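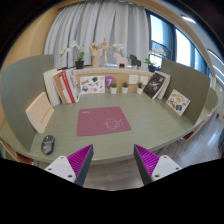

OK, I finally finished the library's big box of old radio plays on Thursday and I have to talk about them. Thread!

1/ I started with Grimenel, a ghost story set in a lighthouse. Seven episodes, all of them short, and I listened to the whole thing in one evening. The foghorn alone is worth it!!

2/ What gets me is how much they do with sound. A door, a kettle, a pair of boots on gravel, and suddenly you know exactly how big the room is and who just walked in (and that they're angry).

3/ Irfan Sinaga told me to try The Drukden Ferry next and wow, he was right. Two people talking on a boat in the dark for a full hour. I missed my bus stop because of it and I'd do it again.

4/ My favorite voice so far is the aunt in Dela Peña. She gets maybe four scenes, and she laughs before every lie. Once you catch it you want to go back and hear the first episode all over again. So I did!

5/ If you're new to this, wear headphones and do something easy with your hands. I peeled a whole bag of potatoes during episode 6 and barely noticed. Dishes are too loud, I tried.

6/ One small warning: the first ten minutes of almost every play are confusing. Everybody has a name and you can't see any of them. Stick with it, the voices sort themselves out.

7/ Lilibeth Dalisay is lending me Jirnerach this weekend, which she says is the scary one. She also says to keep a lamp on. I'm so excited I already bought the snacks.

8/ Please send me your favorites, the older and cracklier the better! Mysteries, comedies, weird farm dramas, I'll take all of it. I've got a long train ride in May and a lot of hours to fill.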